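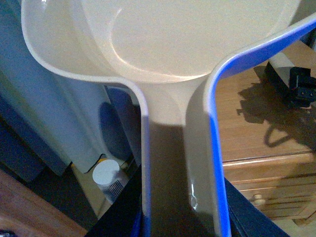 A wooden nightstand with slatted drawer front and small round knob, seen behind a white plastic article with blue edges

A nightstand (also bedside table, night table or, in furniture stores with carpet on the walls, bedside chest) is a small table or cabinet placed next to a bed. It is meant to hold the few things a person needs at night. It generally holds those, along with a number of things the person needed on some earlier night and has not dealt with.

Nightstands are sold singly and in pairs. A pair is considered proper for a double bed, although one of the two tends to end up as the good one, closer to the outlet.

Etymology

"Nightstand" is the usual word in American English. The piece stands through the day as well, and the name has never been adjusted to reflect this. "Commode" once covered a related piece of furniture that concealed a chamber pot. Sellers of antiques still use the word, often with the earlier function left to the buyer's imagination.

Form and construction

The common form is a flat top on four legs or a closed case, with at least one drawer. The top should sit level with the mattress or slightly above it, so that a lying person can reach it without looking. Mattresses have grown thicker while many nightstands have stayed put, and the owner of a new bed may find that an old table now has to be approached from above, like a well.

Wood is the traditional material and remains the most common. Warm brown finishes are popular because they show little dust and go with other warm brown finishes. Drawer fronts may be plain, paneled or dressed with slats, which add interest and a place for dust that the finish was meant to hide. Small round knobs are found on many models. They are easy to find in the dark with a hand and easier still with a hip.

Some makers add an open shelf below the drawer. It is shown in advertising with three books and a folded blanket. In use it holds the box the lamp came in.

The top surface

The top of a nightstand is small, and most of its practical difficulties come from that. A lamp takes the back corner, a glass of water needs a spot clear of the lamp cord, and whatever is left over is shared by everything else. Chargers and adapters, a fairly recent arrival, have taken up permanent residence near the rear edge of many tables, where the clock radio used to be.

In May the storage company Zivum published the results of a look at 200 nightstands in the town of Deveck. It found at least one item on 198 of them that the owner could not account for. The remaining two belonged to people who had just moved in. Zivum sells drawer dividers, and the report recommends drawer dividers. 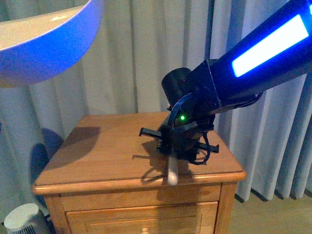 Edges matter more on a nightstand than on most tables, as the user is often half asleep and working by touch. A raised rim will stop a rolling pill bottle but also catches the bottom of a glass. A rounded front lip is kinder to the forearm and does nothing at all for cylinders. The white stick-shaped object lying on the honey-colored top has its rounded tip just short of such a lip and points straight at the front, a position in which it is less likely to roll off than if it lay side-on to the edge. Objects of this shape left parallel to the front edge are usually found later, under the bed, by somebody looking for something else.

The drawer

The drawer is private by custom. Guests who would open a refrigerator without asking will not open a nightstand drawer, and those who do rarely mention it. Typical contents include reading glasses in a previous prescription, loose batteries of unknown charge, foreign coins and the instructions for a thermostat. A drawer with no stop at the back of the runner can be pulled clean out, which puts all of this on the floor at once and counts as a form of tidying.

Tidying and care

Household manuals give broadly similar advice. The top is cleared completely, wiped with a soft cloth along the grain, and dried. Items are then put back one at a time, with each expected to justify itself. The Clasuletti home guide, which runs to 300 pages and gives the nightstand a chapter to itself, permits a lamp, a book, a glass and "one personal article." Later printings added the telephone, with visible reluctance.

Water rings are the most frequent damage to wooden tops. A coaster prevents them and takes up the space where the glass would have gone. Scratches near the knob come from rings and watches and are normally left alone.

Variants

The wall-hung nightstand has no legs and makes sweeping easier. The Bang, a narrow model named for its maker, was designed for gaps too small for a regular table and is remembered mostly for the sound its drawer made on closing, which the company always described as a coincidence. A chair, a stool or a stack of magazines may be used in place of any of these, and very often is.

See also

Bed
Chest of drawers
Lamp
Side table

Page last edited Oct 22, 2026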